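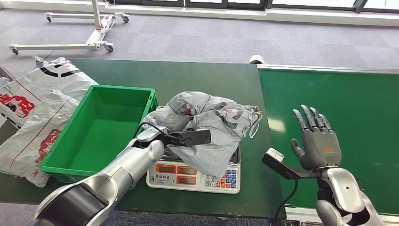 **Counter scale won't settle with a floppy mailing bag on it, what am I doing wrong?**

Posted by hoduleck_packs, 15 December 2023

Packing parcels at a table, digital scale in the middle, crate to the left. Small stuff in boxes weighs fine. Soft plastic mailers are driving me mad. Same parcel gave me 362 g then 142 g a minute later, didn't touch a thing except to shove it back on. Courier (Jorton) bills by weight so I can't just guess. Scale is a Varkach, had it since May, two displays and a keypad. Manual long gone. Is it broken or is it me?

---

**daneshvar_road**

Probably you, sorry. Bag is wider than the platform so the edges droop and rest on the table, or lean on whatever's next to it. Table takes some of the weight, scale reads low. Fold the sides under, or stand a light tray on the platform, zero it, then bag in the tray. Tray wants to be stiff and not touching anything. Move the crate over a bit as well, leave a hand's width.

Also check its level. Mine has 4 feet and one had unscrewed itself, rocked every time I leaned on the bench. And if you've got two tables pushed up together don't put the scale across the join.

---

**tapeandstring**

had this, was the battery. charge it overnight

---

**parcelshelf22**

Agree with the tray. Would add, press zero with the empty tray on BEFORE every batch, not just in the morning, mine drifts. Handles and straps are teh worst, tuck them right in or they catch the table edge.

To test it: unopened 1 kg bag of sugar, middle of the platform, 4 goes, lifting it right off each time. If all the readings match the scale's fine and it's the bags. If they jump around try the battery like the other person said, then send it back. Packet weighs a few grams on top of the sugar so don't panic if its slightly over.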